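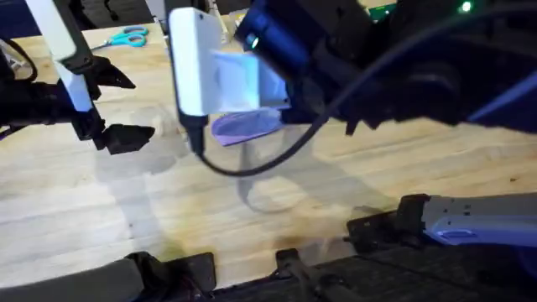 Figure 3. Worktop of parallel pale strips, with darker grain lines and small surface marks.

3.2 Surface wear and cleaning of wooden worktops

Worktops were surveyed at two sites, Jernmont and Pristport, over a period ending in September. Both sites use solid wood finished with oil, and both follow the cleaning schedule issued by the supplier, Timmermans. The survey recorded 673 marks in total, each assigned to one of 5 classes by depth and outline. Marks shallower than the finish layer were left out of the wear score but kept in the raw table.

Stain uptake was tested separately on offcuts. Each offcut was wiped for 1,000 cycles with a damp cotton pad under constant load, then left to dry flat for 9 hours before the colour was read. Offcuts treated with Clilon oil darkened less at the edges than untreated ones, though the difference at the centre was within the error of the meter.
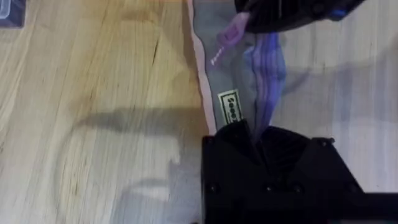
Knots and fine cracks were scored apart from wear, as they are present in the timber before use. The two are easily confused when marks are read by eye under side lighting. In Figure 3 the marks are small and scattered, whereas the stretch of wood shown here has a few darker knots and fine cracks along with its long grain streaks, and a broad shadow with blurred edges lies over part of it. Shading of this kind lowers the measured lightness, so shaded areas were masked before the colour values were averaged. Scores for the masked and unmasked data are given in Table 4.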